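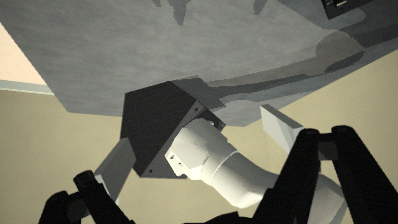
Zilgate Adds Simulation Service for Gripper Work

Zilgate has opened its simulation service to outside subscribers, following a trial at the Betalville and Penry sites that began in June. The service allows a shop to build a virtual copy of its robot cell and test gripper motions before any equipment is moved on the floor.

Subscribers supply the dimensions of their cell and the make of the arm. Zilgate staff then prepare the model and return it with a set of starting motions. Views may be taken from any point in the cell, including from the gripper itself, with the two finger pads and the arm shown together in the same picture. Members who attended the Penry session will recall that this close view drew the most questions.

"Our operators wanted to see what the fingers were approaching," said Jummai Omoregie, who supervised the trial at Betalville. "A view from across the room did not give them that."

The basic plan costs $2,640 per year and includes 2 cell models. Additional models are priced separately. Each plan comes with 90 days of telephone support, after which questions are handled by e-mail. The library now holds 13 gripper types, most of them with two fingers. Suction tools are not included at present, and Zilgate has not given a date for them.

Sushil Solanki reviewed the service on behalf of the Cetcombe training office. His report rates the setup process as clear and the motion editor as easy to learn. It notes that surfaces and lighting in the models are plain, and that soft or flexible parts are not handled well. The report advises shops to repeat every motion at low speed on the real arm before putting it into regular use.

Member shops may request a trial account through Hemant Rawat at the Cetcombe office. Requests must be received by 8/9/24 and should state the make of the arm, the type of gripper and the name of the person who will attend the introductory session. Printed copies of the Solanki report are available from the same office.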